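Do Softer Pads Earn Their Price? Comparing Two Finger Sets on a Hand-Held Gripper

Project report, robotics elective, August 2022
Qistina Lau

1. Why I did this

The lab had been using the Rimuvach finger pads since March, and everyone seemed to agree they were better than the old Prollus ones. I kept asking better at what, and kept getting answers like "they just feel right." The supplier's leaflet says they hold for 2,000 grips before the rubber needs changing. It doesn't say 2,000 grips of what, or how hard, or on whose table. So I asked to spend my project hours finding out whether the difference was real or whether we had talked ourselves into it.

2. Setup

Both sets of fingers go on the same hand-held gripper, with the camera looking down between them. The tool has no motor. A person closes it, and that is my first worry about any result in this report, mine included. If you believe one pad is better, you will probably squeeze it with more care. I tried to get around this by having a second person pick the set and fit it while I was out of the room, but you can tell which is which from the feel of the trigger after a few tries.

Rounded shapes with a smooth finish were the hard case. Flat pads touch a curved side over a very small area, so a small error in height turns into a slide.

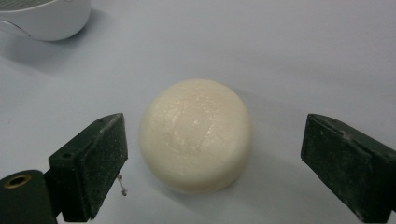
Boxes and blocks told me almost nothing, as both sets held them nearly every time. I dropped those from the comparison after the first afternoon. I realize that makes the final numbers look worse for both sets than normal lab use would.

3. What counted as a failure

A grip failed if the object slipped out, turned in the fingers by more than a quarter, or had to be grabbed a second time. The turning rule caused arguments. I judged it by eye from the video, and when I went back over 40 of my own calls a week later I had changed my mind on 5 of them. That is a bigger error than I would like, considering how close the two sets came out.

4. Results

I kept 330 grips in total, split evenly between the two sets. Rimuvach failed less often on the rounded objects, but the gap was small and nearly all of it came from the first session. By the last session the two were level. The favorable reading is that I was still learning the tool early on. The less favorable one is that the new pads lose their edge as they pick up dust, and we had been praising them on the strength of their first week.

I did not clean the pads between sessions. I should have cleaned them or logged their condition, and I did neither.

Camera view mattered more than I had planned for. When the fingers are wide open you get a good look at where each tip is going. As they close on something round, the object hides the part of the pad that is doing the work, so the video can't settle whether a slip began at the top or the bottom of the contact.

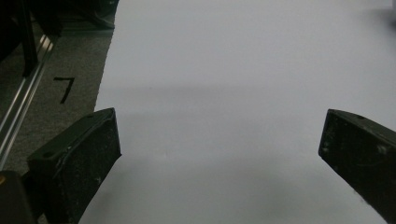

Sepúlveda, reading a draft of this section, wrote back that I was being too hard on the pads and too easy on the method: "You can't call them level from one person's hands. All you've shown is that you got level." The same note suggested putting both sets on the Meltwood arm, where the closing force can be fixed, and throwing out the first session completely.

I agree with the second half. I reran the totals without session one and the gap mostly went away, which supports what I suspected but also leaves me with less data than I'd want to hang a claim on. As for the arm, I'm less sure it would be fair. It closes the same way every time, and the people who use the hand tool don't.

5. What I would tell the lab

Don't order more Rimuvach pads yet. Wipe the ones we have, run both sets on the arm at one fixed force, and have someone other than me judge the video without knowing which set is on.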